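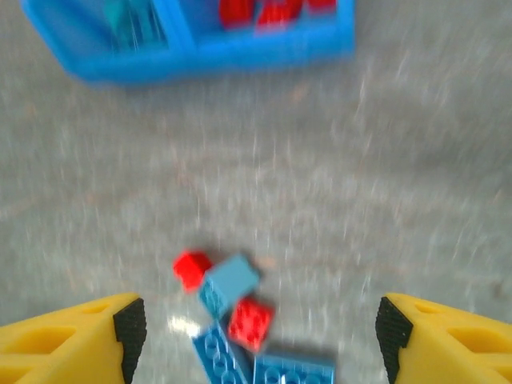
1/ Sorting the building bricks by color, a thread. I started on 6th January and I'm doing it on the floor because the table isn't big enough.

2/ The blue tray has a divider in it, so two groups can go in side by side. Red bricks get a compartment to themselves. The see-through teal and turquoise pieces get the other one.

3/ I know some people sort by shape first. I tried that last August and gave up. Finding a two-by-four in a box of mixed two-by-fours is easy. Finding a red one is not, if you have every color in there.

4/ Tala Masri asked why the clear pieces get their own spot when there are fewer of them. They scratch. I don't want them rubbing around in a big bin with everything else.

5/ A gray speckled floor is not great for this. Gray bricks vanish on it and so do the small clear ones. Red you can find from across the room. If I did this again I'd put a white sheet down first.

6/ Small heaps work better than one big one. I tip out a handful, sort it, then tip out the next. When I dump a whole bag I end up pushing bricks around and not putting any away.

7/ Anything stuck together gets pulled apart before it goes in the tray. Exception: if it looks like part of a model, it goes in a sandwich bag with a note. I have 17 bags so far. Most of the notes say "wing?"

8/ Someone asked where they all came from. Two lots. One was mine as a kid. The other was a box Munther Matar was clearing out, mixed brands, no instructions. He wants the wheels back and that's all.

9/ Counted the reds last night since three of you wanted to know. 247. That includes the flat ones. It does not include slopes, which I'm keeping apart for now.

10/ Cleaning: lukewarm water, a little dish soap, an old pillowcase, swish, spread on a towel. Leave them overnight. Don't put the clear ones in hot water, I ruined a windshield that way years ago.

11/ Rania Smadi says to label the tray. I haven't. You can see what's in it. The lidded bins in the closet do have labels, just masking tape and marker.

12/ Still to do: yellow, white, black, and a shoebox of odd parts I've been avoiding. Black is going to be slow. I'll do that one in daylight by the window.

13/ Question for anyone with a bigger collection. Do you keep light gray and dark gray apart? Old gray and new gray too? I have over 100 that could go either way and I'd like to decide before I start on them.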